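Kit de manutenção Brelden para PC de secretária: análise

Publicado em 2 de março de 2020

Comprei o kit Brelden em fevereiro, na loja online da Rosenthal, por 30 euros com portes incluídos. Queria uma solução única para abrir, limpar e voltar a montar torres usadas, trabalho que faço várias vezes por mês e para o qual andava a juntar chaves soltas de marcas diferentes.

O conjunto traz um cabo de chave com pontas magnéticas, um pincel antiestático, duas espátulas de plástico, uma pinça curva, uma pulseira com mola de crocodilo e 50 toalhitas embebidas em álcool isopropílico. Vem tudo num estojo rígido com fecho de correr. O folheto tem instruções em quatro línguas e a versão portuguesa lê-se bem, tirando um parágrafo sobre a pulseira que ficou por traduzir.

Para o teste usei uma torre com as ranhuras de memória vazias e o processador no socket. É o estado em que mais vezes recebo estas máquinas.
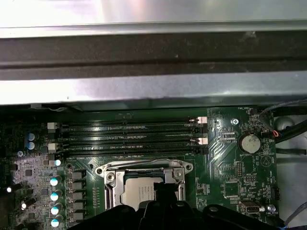
Baduvley: Tenho o mesmo kit há meio ano e o pincel começou a perder cerdas ao fim de poucas semanas. Convém passar o dedo por ele antes de o meter perto das ranhuras DIMM. De resto, nada a apontar.

O meu ainda não perdeu nenhuma, mas tem pouco uso. Fica o aviso. As cerdas são mais rijas do que as do pincel Draltside que usava antes e entram melhor entre as ranhuras. Em compensação, o cabo é curto e a mão acaba por tapar a zona onde se está a trabalhar.

A chave é a melhor peça do conjunto. O cabo roda bem na palma, o íman segura o parafuso com a torre em qualquer posição e a ponta Phillips não dança na cabeça. A extensão de 5 cm é curta para caixas fundas. Com dissipadores altos não chega lá abaixo e tive de ir buscar uma chave comprida minha.

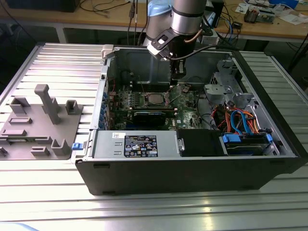

As espátulas servem para soltar fichas e patilhas sem riscar o metal. São de plástico duro, com uma ponta direita e outra em gancho, e a de gancho foi a que mais usei. Nesta torre, deitada de lado e sem a tampa, há muito onde meter a mão: os cabos SATA vermelhos, laranja e azuis passam em laço por cima da baía dos discos, e as patilhas azuis ficam logo ao lado. O gancho dá jeito para afastar os cabos um a um. A espátula direita é demasiado grossa para fichas pequenas e ficou quase sempre no estojo.

A pinça é razoável. As pontas fecham alinhadas, coisa que nem sempre acontece nesta gama de preço, mas a mola é forte e cansa a mão. Para apanhar um parafuso caído entre os condensadores funciona bem.

Já as toalhitas dividem-me. Limpam a massa térmica antiga da tampa do processador, embora sejam precisas 2 ou 3 quando a massa está seca, e secam depressa depois de aberta a saqueta. O tamanho é bom para a zona do socket. Para contactos prefiro um frasco de álcool e cotonetes, que saem mais baratos.
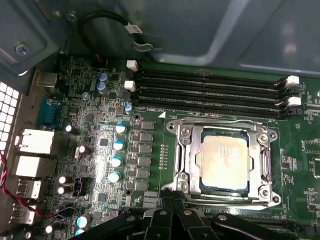 Processador no socket, com manchas visíveis na tampa metálica.

A pulseira cumpre. O fio é comprido o suficiente para prender a mola ao chassis e continuar a trabalhar do outro lado da bancada. A fivela de plástico parece-me o ponto fraco do kit: já abriu sozinha duas vezes. Enviei uma mensagem à Rosenthal a perguntar se vendem a pulseira em separado e responderam que não.

O estojo tem um encaixe para cada peça, mas os elásticos das pontas são apertados e tirar uma ponta pequena com os dedos é difícil. Eu puxo-as com a própria pinça.
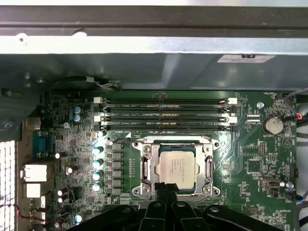
Rosenthal não paga nem oferece nada por esta análise; o kit foi comprado por mim.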